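Showing the Robot: Questions from New Operators
Brorkcombe Teaching Room
Last updated 5 April 2024

Welcome, and thank you for signing up! I've been answering the same dozen or so emails since the winter, and it seemed kinder to everybody to put the answers in one place. If yours is missing, write to me and I'll add it. Eluned Bevan

Do I need any experience?

None at all. We've had people come in straight from kitchens, dental offices and a tax practice, and they all got the hang of it at their own pace. If you can set a table without thinking very hard about it, you already know the part we care about. The first session is mostly getting used to the gloves and the headset and laughing a bit at how clumsy you feel, and we don't keep any recordings from it unless you ask us to.

What will I be doing, exactly?

You'll steer both of the robot's arms and hands from the operator's chair, and the robot will copy you as closely as it can while everything is recorded. Most beginners start on the plate task, which we call Solto on the schedule. There's a plate in the middle of the table and something small and round to be put on it. You pick the thing up with the left hand, carry it over, set it down near the middle of the plate and let go.

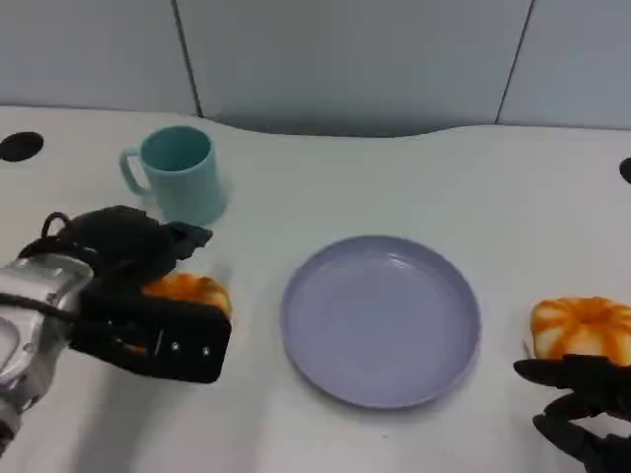

It sounds like nothing, I know, and then you sit down to do it and discover how much your own fingers have been handling for you all these years. Please don't worry about that. A slow, careful placement is worth far more to us than a quick one, and you're welcome to take a good long breath between picking up and moving across.

How long is a session, and how many demonstrations do we record?

You'll be in the chair for 30 minutes at a stretch, followed by a proper break away from the headset. Your goal for the Solto task is 100 good demonstrations, spread over as many visits as you like. Our most patient operator has gone on to record 188, and she still brings her own cushion. Please don't try to match her in a week.

What makes a demonstration "good"?

We look for a steady approach, a grip that doesn't squash anything, and a clean release. By clean I mean that you open the fingers, wait a moment, and then bring the hand away without dragging the plate along with it. The waiting matters more than people expect. New operators tend to whip the hand back the second they've let go, and the robot will happily learn to do the same.
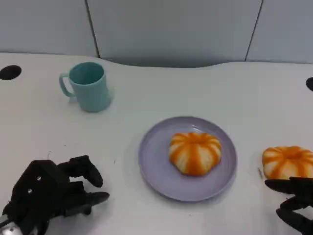

After you've backed away, hold still and count to 3 in your head before you press the end pedal. Those last quiet moments tell the software that the task is over, and a recording that stops too early usually has to be thrown out. If you forget, tell whoever is at the desk and simply go again.

What should I do with the hand I'm not using?

Let it rest, low and off to the side, somewhere your own arm is comfortable. You don't need to freeze it, and a little drift is perfectly natural. What we'd like you to avoid is big waving movements while the other hand is working. If you talk with your hands, as I do, save the story for the break!

What if I drop something or knock the plate?

Then you've joined a very large club. If the item is still within reach and you feel calm, pick it up again and finish the task, since we like having a few recoveries in the set. If it has rolled away or the plate has shifted a long way, end the recording, mark it as a miss on the tablet, and someone will put things back where they belong.

Should every attempt look the same?

Please, no. Start with the hand in slightly different spots, come at the plate from one side and then the other, and set the item down wherever feels natural inside the rim. Between attempts we'll move a few things on the table too. Dozens of identical recordings teach the robot one very particular trick, and it gets stuck as soon as somebody slides the plate over.

I keep misjudging the height of the table. Any tips?

Everyone does at the beginning. Depth is hard to read through the headset, particularly with pale dishes on a white surface. Look for the shadow under the hand and bring the hand down until the two nearly meet. It also helps to make a few practice passes over the plate, fingers pointing forward, before you press the start pedal.
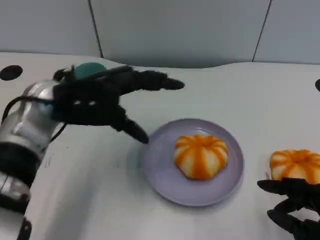 Can I move on to other tasks?

Yes, once you've finished your Solto set. Next comes Gulla, in which you pass an item from one hand to the other, and after that Zapata, the longer one with several things to put away in order. Zapata won't open to new operators until September, so there's plenty of time to practice.

What should I wear?

Short or close-fitting sleeves, flat shoes for the pedals, and no rings, as they catch inside the gloves. The room runs cool, so bring a sweater for the breaks.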